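Last updated in May. Applies to the Brokberg two-finger gripper on the Lumell arm, controller software Saver.

# Clearing a contact stall when the gripper leans on furniture

A contact stall is what Saver reports when one finger picks up a side load before the gripper has closed on anything. The arm holds position, the status light goes amber, and the log shows code 147. On our tidying runs it mostly happens close to sofas and armchairs, where the arm has to reach down past a soft surface to get at something near the floor.

Soft surfaces are the hard case. A table leg gives a sharp force reading and the arm backs off at once. Upholstery gives way a little at a time, so the reading climbs slowly and the planner keeps going. By the time the stall trips, the finger can be pressed in far enough to bend its mount.

## Before you touch anything

1. Press the stop button on the pendant. Do not rely on the amber light. The motors are still powered in a stall, and the arm will try to resume if the load drops.
2. Wait for the light to go red.
3. Keep your hands out from between the fingers until you have done both. Svyatoslav Boiko got a pinched thumb in our shop by pulling a cushion away while the arm was only holding. The load dropped, Saver took that as clear, and the gripper closed.
4. Save the log. Restarting overwrites the last run.

## Find the finger that took the load

Open the log and go to the last 12 lines before the code. Each line has a left and a right side-load value. The one that rises while the other stays flat belongs to the finger in contact. Check it against the wrist camera view.

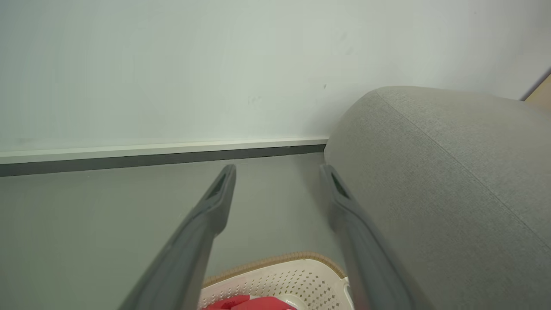 Write down which finger it was and how the arm came in. If you get the same finger on three stalls in a row, suspect the approach path before you suspect the sensor.

## Back the arm out

Move the arm in jog mode at the lowest speed. Go away from the soft surface first, sideways, and only then up. Going straight up drags the pad along the fabric and can peel it out of its recess. We lost two pads that way before we changed the order.

If jog mode refuses with "load present," don't override it. Slide the furniture away from the finger by hand with the arm in full stop (red light), then try again.

## Check the gripper

- Look at both finger pads. They should sit in their recesses with no lifted corner.
- Look at the tips from the side. If one is out of line with the other, the mount is bent and has to be replaced. Bending it back works for a day or so.
- Open and close the gripper 10 times with nothing in it. Listen for a click on the loaded side.
- Zero the side-load sensors. In Saver this is under Tools > Gripper > Zero. The offset should come out the same sign on both fingers.

## Change the settings so it stops happening

The default stall setting waits for a single high reading. For work near upholstery, switch the trigger to "slope," so that a slow, steady rise also counts. The option is on the Contact page, and it is off after every update, so look again when you install one.

Then add a keep-out margin on the furniture side. Oláh, who set up our second cell, uses a wider margin for the wrist than for the fingers, and we have copied that. Too wide a margin and the planner will report items next to the sofa as unreachable. Widen it in small steps and rerun the same pick each time.

Our log had reached run 1,716 when we made both changes. Code 147 still comes up now and then, mostly after someone has moved the furniture and not rescanned the room. Rescan first, then restart the run from the beginning.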